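Home Help Corner > Furniture > Dining rooms

Which way should the grain run on a long table? And is oil really that much work?

squeakyfloorboard

Hi all, first post here, so be gentle. We moved into a place in November with a long skinny dining room, and the one wall where a table makes sense is 106 inches between the radiator and the built-in hutch. I've been trying to find a long, pale table for it for months. Everything in the stores is either too short or so dark it makes the room feel like a basement.

So I gave up and called a local shop, Rathore Woodworks, and they're happy to make one. Great! Except now they've sent me a list of things to decide and I'm stuck on two of them.

First one is grain. They asked if I want the boards running the long way or across. I always figured the long way was just what a table was, but the person on the phone said some people like it across in a narrow room because it makes the room look wider. Does it? Has anyone lived with one like that?

Second is the finish. They'll do a hard clear coat or an oil called Jekis that you redo yourself. I love how the oil sample feels, but I have two kids who treat placemats as a suggestion, and I'm not a very disciplined person when it comes to upkeep. My sister has an oiled kitchen counter and she complains about it every time I visit.

Oh, and the table they quoted is 104 inches. Is that cutting it too close for the wall? Nobody's sitting on the ends, it would be chairs on one side and a bench on the other.

Thanks in advance, I have to get back to them soon and I keep changing my mind at 2 in the morning.

mossybrick

Long way. Please, long way! I grew up with a table that had the boards going across and every single joint was a place for crumbs, and because there were so many of them my mother went at it with a butter knife after every holiday. The "makes the room wider" thing is a stretch. A rug will do more for that than the table will.

There's a practical side too. Wood moves across the grain with the seasons, hardly at all along it. If your boards run the length, the table gets a bit wider in summer and a bit narrower in winter and you never notice. If they run across, all that movement goes into the length, and with only a couple inches to spare against a radiator and a hutch I'd be nervous. Ask the shop what they allow for, they should have an answer ready.

The other thing is just looks. Long grain pulls your eye down the table, and on a light wood with darker lines in it that's half the charm.
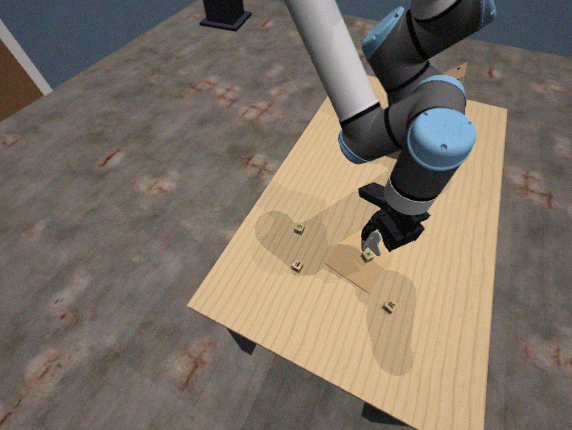 Pale top with narrow darker grain lines running the long way.

If you like something in that color, ask to see a board with the finish already on it, because both oil and clear coat will warm it up and some of them go really yellow. I made that mistake with a bookcase. It was supposed to be the color of oatmeal and it's the color of a school pencil.

On finish I don't have a strong opinion. We have a clear coat and it's fine, a little plasticky under your hands if you're picky.

halfbath_harry

get the clear coat, you have kids. done

crumbsandcoasters

I'll stick up for oil a little! We've had an oiled dining table for almost 20 years and it's been through babies, science fair glue, a leaking pumpkin and one very bad fondue. I give it a coat when it starts looking thirsty, which for us is maybe spring and again before Thanksgiving. You wipe it on, go drink your coffee, wipe off what's left, and keep everybody away from it overnight. I've never used the Jekis stuff so I can't speak to that brand, and you should read the can for drying times. Do lay the rags out flat outside to dry, though. Oily rags wadded up in a trash can can catch fire by themselves, and I don't think enough people get told that.

What sold me is fixing it. If somebody leaves a ring on oil, I sand that one spot lightly with the grain, wipe it, oil it, and the next day I can't find it. With a clear coat you don't get as many marks, but once it's scratched through, patching just one area so it doesn't show is really hard. Your sister's counter is another story, counters get wet all day long.

As for the size, I'd go shorter. I agree it fits on paper, but you need to get a vacuum down there, and I wouldn't want wood that close to a radiator. Tape the outline on the floor with painter's tape and live with it for 5 days before you sign anything. We did that and moved ours over so the hutch doors could open all the way. Do yours open toward the table?

squeakyfloorboard

Oh no. They do open toward the table. Going to get the tape.

Long way on the grain, you've both convinced me. Still thinking about the oil.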